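3.2 Sorting the small parts

We owe a good deal to the patience of Kgomotso Venter, who let us spend 20 mornings at the Maltthorpe repair room asking why each thing lived where it did. Small parts with trailing leads were, to our surprise, what people most enjoyed talking about! 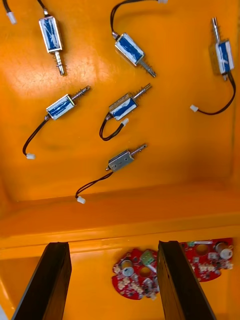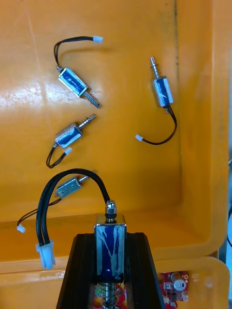
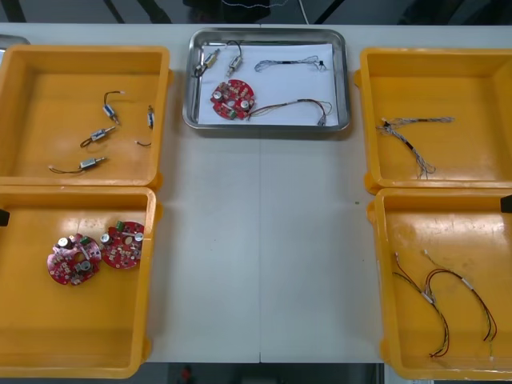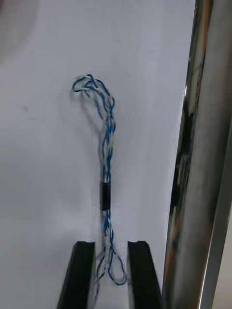 Figure 3. Small parts and wiring at Maltthorpe.

Leads tangle, and everyone we met had a favorite cure (a loose coil, a twist, a bit of tape). Two of them swore by shallow bins, and we have kept their wording wherever we could in Section 6.

Contact: K. Venter, Maltthorpe | Back to top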